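A Common Rulebook for Hand-Held Grippers

With demonstration work moving out of the laboratory and into ordinary rooms, Hurkside has published its first code of practice for the people who carry it out

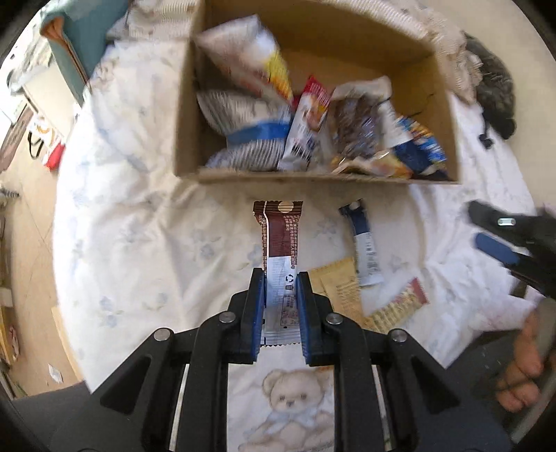 Why a code was needed

Most rules for robots assume that there is a robot in the room. They deal with guards, stopping distances, emergency buttons and the marking out of floors. Very little has been written for the stage that now comes before all of that, in which a person takes a gripper in each hand, performs an everyday task and leaves a record from which a machine will later be taught.

The work looks harmless, and for the most part it is. A snack wrapper held upright between two blue finger pads, with an open cardboard box of packets waiting on a patterned bedsheet, is unlikely to trouble a safety inspector. The difficulties lie elsewhere: in whether the grip was a fair one, whether the task was set out as the instructions required, and whether a second operator in another town would have done the same thing in the same way.

Hurkside, which coordinates demonstration work for a number of partner firms, began collecting complaints on these points last year. By May it had 143 of them on file. A few concerned sore wrists and trapped fingers. The greater part were about inconsistency. One site counted a dropped packet as a failure and another did not. One allowed the free hand to steady a box and another forbade it. Recordings made under such different habits were being placed in the same collection and treated as equal.

The resulting code, issued on Jun 27, 2024, runs to 4 chapters. It is voluntary, although Jotberg and Zinham have both agreed to write it into their contracts with operators.

Setting out the work

The first chapter deals with the working area. It does not ask for a bare bench. Valter Kvam, who led the drafting, was firm that household tasks should be recorded on household surfaces, including soft ones.

"A bed gives way when you press on it, and a printed sheet is busy to look at," he said. "If the finished machine is to work in a bedroom, those are conditions it must meet. We ask operators to leave the pattern alone and to write down what the surface is."

What the code does require is that the working area be agreed before recording starts and kept the same until the end of the set. Items belonging to the task must be within reach of both grippers without the operator having to lean. Items that do not belong to the task may stay in the room, but they may not be moved partway through. Walkways are treated more strictly. Anything on the floor where the operator will stand or step must be cleared, as a person watching two sets of jaws is seldom watching his or her feet.

Handling thin and flexible goods

The second chapter is the longest and the most technical. It was also the one most often redrafted. Rigid objects caused little disagreement. Wrappers, bags and film packets caused a great deal.

A packet of this kind may be taken by the body or by the sealed end. Taking it by the end leaves the printed face clear and keeps pressure off the contents, but it gives the pads little to hold. Taking it by the body is more secure and more likely to crush. The code permits both, on condition that the operator uses the grip named on the task sheet and does not change it between one repetition and the next.

Closing force is covered in plain terms. The pads should close until the item is held and no further. Operators are told to watch the material beside the pads, and to stop if it begins to fold or whiten. Damaged items are to be replaced before the next repetition. Briggs, which supplied packaging for the trials, asked that this rule be made compulsory after noticing that worn packets behaved quite differently from fresh ones.

On two-handed work the chapter is brief. The gripper that is not holding the item should be kept in a ready position, jaws slightly open, and should not be rested on the goods or put down. It may enter the working area when the task calls for it. Passing an item from one gripper to the other is to be recorded as a separate action.

Care of the operator

Chapter three limits continuous work to 400 repetitions in a session, after which the operator must rest or change to a different task. The handle is to be held with the fingers curled fully around it and the wrist as straight as the task allows. Pads and fasteners are to be checked before each session, and a tool with a loose fastener is to be taken out of use until it has been repaired.

Some operators had hoped for a lower limit. Zinham had argued for a higher one, on the ground that light packets place little strain on the hand. The figure adopted will be looked at again when 2000 session reports have been returned.

Keeping an honest record

The final chapter concerns failures. Under the code, a dropped or mishandled item stays in the record and is marked as such. Sites may not delete an attempt because it was clumsy. They may delete one where a person who has not given consent has come into view, or where private papers can be read, and the reason must then be entered in the log.

Mr Kvam expects this to be the hardest part to enforce. Operators have often been paid by the successful attempt, and the code asks partner firms to bring that arrangement to an end. Jotberg has already moved to payment by the hour. Zinham has said that it will report on its own position before the review.

Copies of the code are available to partner firms from Hurkside on request. Comments on chapters two and three are particularly welcome, and should quote the paragraph number.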